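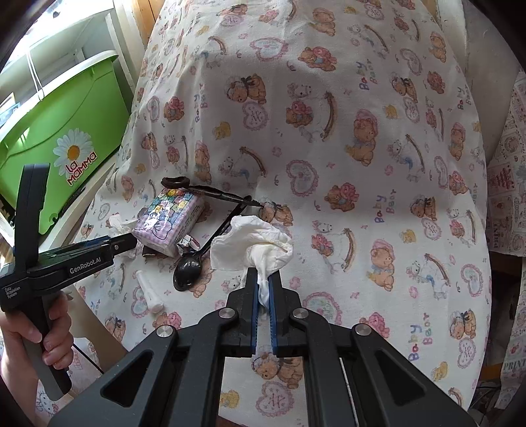 gantry_left
Still not convinced the 2,631 is the number to quote. If the Grana filter threw out everything with a tracking jump, the policy never saw those episodes, so the size of the training set is what was left.

mod_perez2
Fair. 2,631 recorded, 2,289 after the filter. I'll change the first post. The policy in the results table was trained on 2,000 of them and the rest were held back for checking.

softgrip
What share of it is tissue and cloth? Rigid things like spoons are easy enough with hand-held grippers. A crumpled tissue changes shape every time you close on it, and I'd expect that to drag the average down.

mod_perez2
391 of the 2,289 are tissue. The cover under the objects is cloth too but we don't label it as a target. Success on tissue was lower than on spoons, as you'd guess. The failures were nearly all at the approach. Once the pads had hold of a corner it mostly stayed held.

gantry_left
Then I'd split the table. One average over spoons and tissue says very little to anyone who wants to copy this.

oddbins
Agree with splitting it. My bigger worry is the background. You've got teddy bears and rocking horses printed all over the surface. We tried something close to this at Longo on a plain grey mat, and it fell apart the moment we moved to a patterned one. Did you train on both?

mod_perez2
Both, but not evenly. There are more patterned ones because we worked in rooms as we found them. Tested on a plain table it did slightly worse, the other way round from you.

oddbins
Could be the camera then. Ours was fixed overhead. Yours is on the gripper so the pads are always in view and I suppose it leans on those.

softgrip
Or it leans on white. White tissue on a white cover with pink and yellow bits is not a hard test of anything except contrast. Try a blue tissue with those blue pads and see.

mod_perez2
Haven't got blue ones. Can look on Wednesday.

tomtit88
Has anyone run this filter on two-handed episodes? I'm using Bitine for the alignment and it drops frames whenever the second gripper comes in close to the first.

gantry_left
Yes, same here. Set the gap limit higher and check the worst ones by eye. Udent has a script for it but it wants the older log format.

tomtit88
Ta. I disagree about doing it by eye though, two of us marked the same batch and didn't match. Will try the script first and convert the logs.

Home Forums Manipulation Data Search Log in Previous Next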